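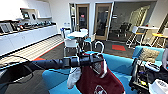 Ensinar um robô a lidar com roupa em cabides: relatório do projeto

O nosso grupo escolheu a roupa porque ela nunca cai duas vezes da mesma maneira, e foi isso que tornou o semestre tão divertido! O objetivo era gravar demonstrações por teleoperação e treinar com elas uma política que o robô de dois braços pudesse repetir sozinho.

Gravámos 170 demonstrações entre novembro e o fim das aulas. Depois da revisão ficaram 113; as restantes tinham pausas longas do operador ou perdas de sincronização entre os braços. O Robel Gebremichael operou quase sempre, e o Florian Deschamps escreveu o programa de revisão, a que chamámos Drekano (o nome pegou logo na primeira semana).

O mais difícil foi agarrar o gancho do cabide. Quem comanda à distância não sente a força da garra – só vê a câmara da cabeça – e no início apertávamos tarde demais. Melhorámos muito quando passámos a aproximar a garra devagar e a esperar um instante antes de levantar.

Nos testes finais fizemos 10 tentativas autónomas e seis chegaram ao fim. As quatro falhas deram-se na pega, nenhuma no transporte – ficámos mesmo contentes com esta parte!

Falta experimentar tecidos mais pesados e gravar com um segundo operador, para ver se a política depende do estilo do Robel.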